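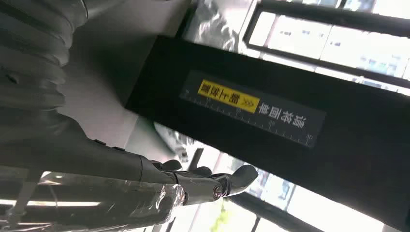 Wrist camera view, arm at the park position, gripper beside the black panel with the scale label

Wrist camera mounted upside down: rotate in software or turn the bracket?

sherif_shehata
Hello all. I look after one small cell in Garkport, one arm with a two-finger gripper and a camera at the wrist. The picture at the top is from the wrist camera, saved as it comes, without any correction. As you notice, the label on the black panel reads inverted, also the windows and everything else.

The cell was set up before I joined. The previous person put the camera with the cable exit toward the arm, and for this the sensor is upside down relative to the floor when the arm is parked. Until now it did not matter, because the program only checked if the gripper is open or closed. Now I want to use the same camera for reading the scale on the label strip, as a quick check that the arm comes back to the same park position every morning.

My question is simple. Do I rotate the image by 180 degrees in software, or do I take off the bracket and turn the camera? The hand-eye calibration is from November and it is good, I would not like to lose it.

Second question, if somebody has experience: the pivot bolt on the side of the gripper, near the lower joint. Do you check the torque regularly or only when you feel play?

torquewrench_hh
Rotate in software. It is one line and you don't touch any screw. If you take the bracket off you do the hand-eye calibration again, there is no way around this.

But be careful where you rotate. If you rotate the image before the calibration is applied, the principal point moves too, and your old numbers are wrong by a small amount. Small amounts are the worst ones. Keep the raw image for the calibration and rotate a copy for the scale reading.

bracketman
I disagree with the above. A wrist camera turns with the wrist, so "upside down" has a meaning only for one pose. At park it is inverted, at the pick position maybe it is sideways. What do you want to rotate then? Leave the picture as it is, teach the reading on the inverted scale, finished. A line finder does not care if a number stands on its head.

sherif_shehata
@bracketman For the line finder I agree. But I have also to look at the pictures with my own eyes when something is wrong, and at six in the morning I am not good at reading small upside down numerals. Also my colleague on the late shift complained.

@torquewrench_hh Thank you, the remark about the principal point is useful. I did not think of it.

bracketman
Then rotate it in the viewer only. Everybody is happy.

Heather Hoani
I would turn the camera, and I will be the minority here. We have an arm at Clanero with nearly the same arrangement and we lived with a software rotation for two years. Every new person who came made the same mistake: they jogged the arm while watching the live picture, pressed what they believed was up, and the gripper went down. One time a finger was bent. Recalibration takes us 40 minutes with a printed board, a new finger takes much longer to arrive.

If you do it, take the chance and look at the cable. An exit toward the arm is usually the better one for strain, so after turning you need a longer loop and one more clip. Move joint six slowly through the full range before you close anything.

torquewrench_hh
Heather, this is an argument for rotating the live view, not for removing the bracket. And you can put a lock on jogging for people who are not trained.

Heather Hoani
You can. We had the lock also. People who are trained make the mistake too, I am one of them :)

pale_gasket
More than the rotation I would worry about the windows. In your picture there are two bright areas with daylight, one on each end of the black panel so to say. With auto exposure the camera will follow the sun, and the fine white marks on the dark strip will look different at eight and at two in the afternoon. Set fixed exposure and fixed gain, and limit the region to the strip. Maybe a blind on the window.

There is also clear plastic wrap below the arm and something crumpled and silver near the top of the panel. Both shiny. If they reflect into the region where you read, you will get false edges.

sherif_shehata
The plastic I can move, it covers equipment we do not use at this moment. The silver one I must ask about first. Exposure is on auto, yes, I am a little ashamed. I will fix it before I do anything else.

pale_gasket
Don't be ashamed, auto is how everyone starts. Save a series of pictures over one day, at the same pose, and compare. I did this for a Coltetti feeder and needed 16 pictures before I trusted the threshold.

joint_six
About the bolt, as everybody forgot the second question. Put a thin paint line across the bolt head and the link, take a photo of it, and look once a week. If the line is broken, the bolt turned. The torque value is in the manual of your gripper, please do not take a value from a forum. Do not tighten it "a bit more" for safety, the linkage becomes stiff and then the grip force reading is useless.

Check for play with power off and fingers half closed. Push the finger sideways, not in the closing direction.

bracketman
Agree with the paint line. Disagree with once a week, if the cell runs two shifts I look every day. It takes ten seconds.

sherif_shehata
Update after some days. I made a compromise:

- bracket not touched, calibration from November stays
- raw image goes to the calibration and to the pick program
- rotated copy for the scale reading and for the live viewer
- exposure and gain fixed, plastic moved away, blind half closed
- paint line on the pivot bolt, photo stored with the morning check

The reading has run for 127 cycles with one miss, and the miss was me – I was standing at the window and made a shadow. For jogging I put a small note on the pendant with the directions. Heather, if somebody bends a finger I will come back here and say that you had right.

Heather Hoani
I will wait :) Put a second note on the screen, the pendant note falls off.

torquewrench_hh
One thing more, check that the rotated copy is saved with a different file name. I have seen a folder where half the images were rotated and half not, and the person who did it had left the company.

sherif_shehata
Good point, they had the same name until five minutes ago. Changed now.

Related threads
Amrani controller: park position drifts after cold start
Fixed exposure or ring light for a small wrist camera?
Paint marker that survives degreaser
Cable clips on joint six, which spacing do you use
Hand-eye calibration: how many poses are enough
Gripper finger play, when to replace the bushing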